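## Teaching the box task by remote control

So you've got both arms powered up and you're itching to record something! Good. Wakana Ogura taught me on the Plundinville setup back in January, and I still follow her routine pretty closely (she has patience for miles, and I borrowed as much of it as I could).

1. Set a closed cardboard box near the middle of the table, where both grippers can get to it comfortably.
2. Take the leader handles and move slowly. Slower than that, even!
3. Bring the left gripper to its side of the box first and let it settle, then bring the right one over.
4. Start recording in Gustov only once your hands feel relaxed, and stop when both arms are back at rest.

Do up to 11 takes, then have a stretch and a glass of water. If you bump something or change your mind halfway, toss that take and go again. Small wobbles are fine, and I keep mine.
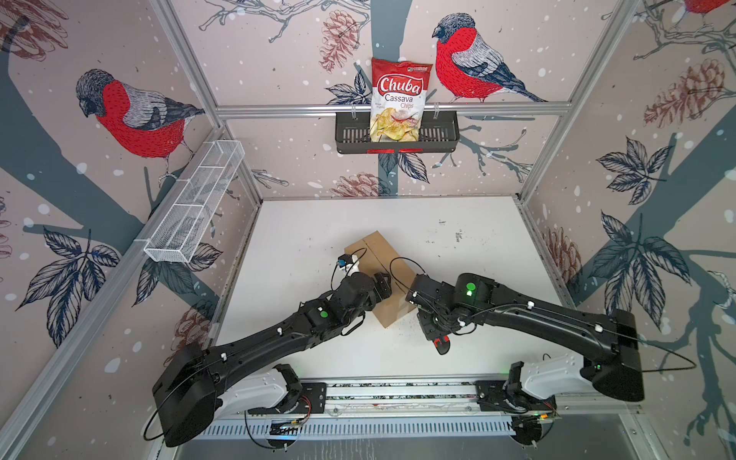

*Left gripper at the side of the box, right gripper near the lower right corner.*

Save each take under its own number before you start the next one.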